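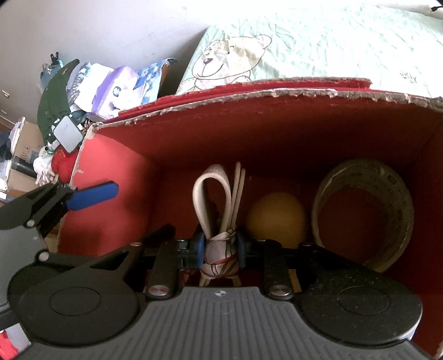

Higinio Robles has moved house five times, and he says the last room packed is always the one with the toys in it.

"Kitchens are easy," he said. "A plate is a plate. You wrap it and it goes in with the other plates. With the kids' stuff every single thing is a different shape."

Robles and his brother-in-law, Cirilo Cuautle, are getting the family ready to leave an apartment in Clarncombe for a rented house in Fitthorpe, 93 miles away. The truck is booked for May at a cost of $430. Cuautle is driving.

They started by sorting on the bed. Cuautle wanted to label everything by room. Robles wanted to fill whatever box was closest.

"He'll put a ball in with a cable and a roll of tape," Cuautle said. "Then at the other end you can't find the tape, and you need the tape first."

Robles did not argue the point. He said cables get tied before they go in any box, and that was the one rule he cared about. On the move to Plultard he lost an evening to a knot of chargers.
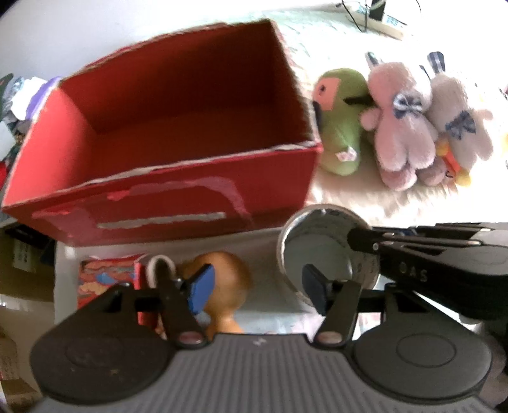

Boxes are the part Robles refuses to pay for. He gets his used from Ochoa, a grocery near his work, and keeps them flat behind a door between moves. Cuautle thinks some should have been thrown out by now. The red one has old white tape or paper residue peeling along its top edges and a long pale strip across the front. Robles said he would tape over it again.

"The bottom is what matters," he said. "The outside can look however it looks."

The plush toys are a separate question. Cuautle would put them in a trash bag and squeeze the air out. Robles has been told by his daughter that the bunnies travel together, and he plans to use them as padding around a lamp.

The two men expect to fill up to 85 boxes, counting the small ones. Cuautle has a list going on his phone. Robles has not looked at it.

"I'll look at it when we get there," he said.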